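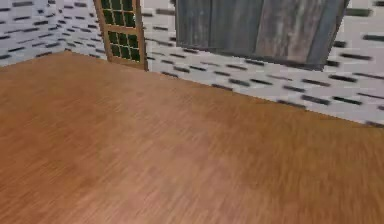
Nafula Rweyemamu wandte in der Diskussion des ersten Entwurfs ein, die Streulichtkorrektur dürfe bei den äußeren Isophoten nicht als konstant angesetzt werden, sonst lasse sich ein schwacher Gezeitenarm vom Ausläufer der Punktbildfunktion nicht trennen. Wir haben den Abschnitt daraufhin neu gerechnet.

Rubrik: Astronomie & Instrumente › Galaxien
Drucken | Per E-Mail senden
Suchbegriff eingeben Suchen

3.2 Flächenphotometrie der Außenbereiche

Abb. 4: Gerenderter Innenraum, Boden mit Holzmaserung und Raumecke.

Die Aufnahmen der Durchmusterung Skavbridge umfassen 775 Felder, von denen 112 mindestens eine Galaxie mit sichtbarer Störung der äußeren Scheibe enthalten. Für diese Teilmenge wurde das Himmelsniveau in jedem Feld getrennt bestimmt. Maskiert wurden alle Quellen oberhalb der Nachweisgrenze, die Masken anschließend um drei Pixel erweitert. Der verbleibende Hintergrund wurde mit einem Polynom zweiter Ordnung angepasst.

Die Punktbildfunktion wurde aus hellen, nicht gesättigten Sternen zusammengesetzt. Ihr Ausläufer folgt im verwendeten Radiusbereich einem Potenzgesetz, dessen Exponent zwischen den Nächten schwankt. In der ersten Fassung hatten wir einen Mittelwert benutzt. Er wird jetzt je Nacht bestimmt; bei den im Juli am Standort Hemside gewonnenen Daten ist die Abweichung vom Mittel am größten, vermutlich wegen Staub auf dem Hauptspiegel.

Die Belichtungszeit betrug 1510 Sekunden je Feld, aufgeteilt auf fünf versetzte Einzelaufnahmen. Felder aus Isavthorpe wurden nur 520 Sekunden belichtet und gehen mit entsprechend geringerem Gewicht ein — auf die Form der Profile innerhalb von zwei Effektivradien hat das keinen messbaren Einfluss.

Die Profile wurden mit dem Programmpaket Yusuf entlang elliptischer Isophoten extrahiert. Zentrum und Positionswinkel blieben in den inneren Bereichen frei und wurden weiter außen festgehalten. Bei Paaren mit überlappenden Halos wurde zunächst die hellere Komponente modelliert und abgezogen, danach die schwächere, und der Vorgang bis zur Konvergenz wiederholt. Die verbleibenden Residuen werden in Abschnitt 3.3 behandelt.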